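Nuren bringt Greifarm-Paket zum Mieten: Beaudoin packt ab Januar mit

Wer schon einmal vor Weihnachten in einem kleinen Versandlager gestanden hat, weiß, wie viele Hände dort auf einmal gebraucht werden, und wie schwer sie zu finden sind. Der Anbieter Nuren hat sich dieses Problems nun angenommen und stellt unter dem Namen Flirker ein Mietpaket vor, das sich ausdrücklich an Betriebe richtet, die mit Robotern bisher nichts zu tun hatten. Zum Paket gehören ein Arm mit Greifer und Kamera, die nötige Software und, das dürfte viele freuen, eine Einrichtung vor Ort durch jemanden, der auch beim zweiten und dritten Nachfragen noch geduldig bleibt.

Zu den ersten Kunden zählt der Präsentversand Beaudoin in Nalside, ein Familienbetrieb, der Knabbereien, Süßes und kleine Geschenke zu Päckchen zusammenstellt. »Wir haben Ware in Folie, in Schachteln, in Tütchen, und jede fühlt sich anders an«, erzählt Inhaberin Sylvie Thibodeau, die sich das System im Herbst beim Anbieter vorführen ließ und dafür eigens eine Kiste aus dem eigenen Sortiment mitbrachte. Gerade bei so gemischter Ware, sagt sie, habe sie früher immer abgewunken, wenn ihr jemand mit Automatisierung kam. 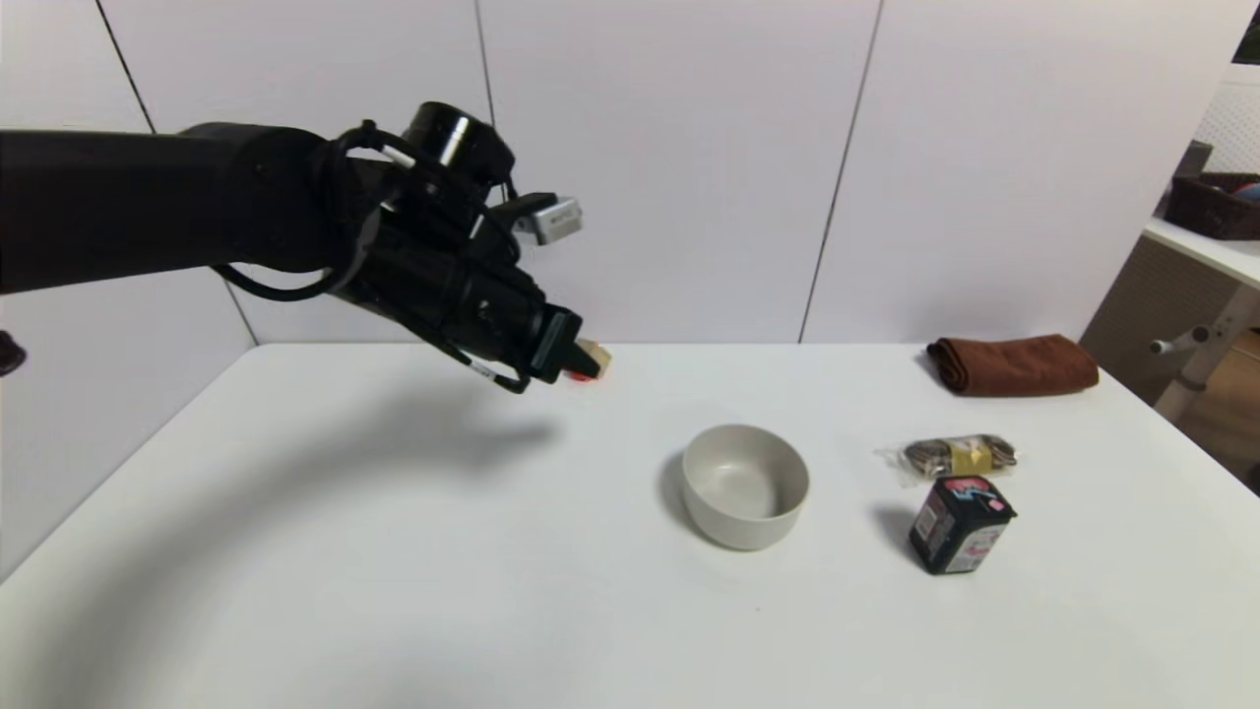
Bei Nuren kennt man solche Vorbehalte gut. Harpreet Robichaud, der das Angebot betreut, rät deshalb jedem Interessenten, klein anzufangen: ein Tisch, ein Gefäß, eine Handvoll Artikel, und erst wenn das sitzt, kommt der nächste dazu. Nach Angaben des Anbieters lassen sich in der Grundversion 50 verschiedene Artikel anlegen, in der größeren sind es 100. Knisternde Folie und glänzende Verpackungen blieben freilich eine Herausforderung, räumt Robichaud ein, hier müsse man beim Licht manchmal ein wenig probieren, bis die Kamera zufrieden sei.

Die Mindestlaufzeit beträgt drei Monate, danach kann monatlich gekündigt werden. Eine Schulung für zwei Personen ist im Preis enthalten, den Nuren allerdings nur auf Anfrage nennt und der davon abhängt, wie weit der Techniker anreisen muss. Wer länger als ein Jahr mietet, bekommt die Wartung dazu.

Beaudoin will im Januar mit einem einzelnen Packplatz beginnen, zunächst nur vormittags und nur für die kleinen Probierpäckchen. Die Schleifen, darauf legt Sylvie Thibodeau großen Wert, werden weiterhin von Hand gebunden.

Weitere Meldungen
Nalside: Gewerbehof bekommt neue Laderampe
Förderband gebraucht kaufen – worauf achten?
Etikettendrucker für kleine Lager im Vergleich
Beaudoin erweitert Sortiment um salziges Gebäck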